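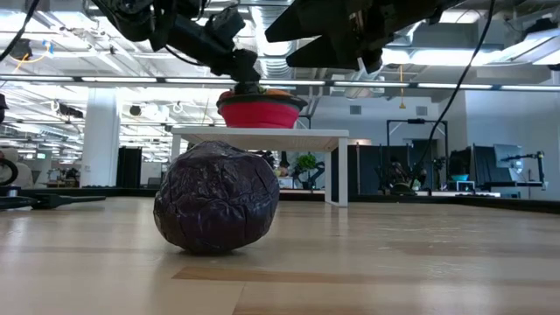
Open Day at the Karkholm Handling Laboratory: Visitor Feedback and Questions

Forum: Site Visits and Demonstrations
Replies: 7

karkholm_outreach
Thread starter
The Laboratory thanks all members who attended the February open day. Attendance at the gate was 561, against 546 the year before. The two-arm food handling station drew the longest line of the afternoon, and several visitors left written questions there. Members are invited to post further questions and comments in this thread. Please keep remarks to the demonstrations themselves. Parking and catering have a separate thread.

benchtop_reader
I attended the 2 p.m. session. My question concerns the choice of items. The station had a red bowl with what looked like fruit on a small white table, and what I took to be a red cabbage sitting on the wooden top in front of it. Was the cabbage part of the exercise? Our group was told only about the bowl.

karkholm_outreach
The printed program listed the bowl exercise alone. Produce with an irregular surface is used in a separate exercise under the Fladari project, and that exercise was not scheduled for visitors. We accept that the guide should have said so.

q_line_supervisor
With respect to the organizers, I do not consider fruit in a bowl a sufficient demonstration for an industrial audience. My plant packs mixed produce on two shifts. The questions I am asked by management are cycle time, bruising and cleaning. None of these was addressed in the talk. A visitor could leave with a favorable impression and no information.

hallway_b
I must disagree with the previous member. The program described the event as an open day for the general public. A trade audience is served by the Jandik briefings, where rates and reject figures are distributed in advance. I brought 4 students from an evening course, and they were able to follow the task because the objects were familiar ones.

q_line_supervisor
The invitation I received was addressed to "industry and community partners." I would ask the organizers to decide which of the two they intend to host. I have no objection to familiar objects. I object to the absence of numbers.

tolerance_stack
A point on access. The station was well placed, but the ductwork and ceiling lights in that hall do nothing for the sound, and from the back of the group the guide could not be heard. I would also have liked more time at the neighboring cells behind the black partitions. We were walked past them at some speed.

benchtop_reader
I second the comment on sound. On the cables, I noticed that they hang in long loops from the arms. Is this the normal arrangement, or is a cable guide fitted for regular work? In our shop a loop of that length would be written up.

karkholm_outreach
To take these in order.

Figures: a summary sheet for the bowl exercise is being prepared with Ghumman and will be posted to this board. It will cover cycle time and cleaning. Bruising has not been measured for this exercise, and the sheet will say so.

Invitations: the wording was carried over from an earlier mailing. It will be corrected.

Sound: a portable speaker has been requested for the next event.

Cables: slack is left so that the arms can reach the full work area. The question of a guide has been passed to the station staff, and their answer will be added here.

q_line_supervisor
Thank you. I will withhold further comment until the sheet is available. Please confirm whether cycle time will be given per item or per bowl, as the two are not comparable with our own records.

karkholm_outreach
Per item.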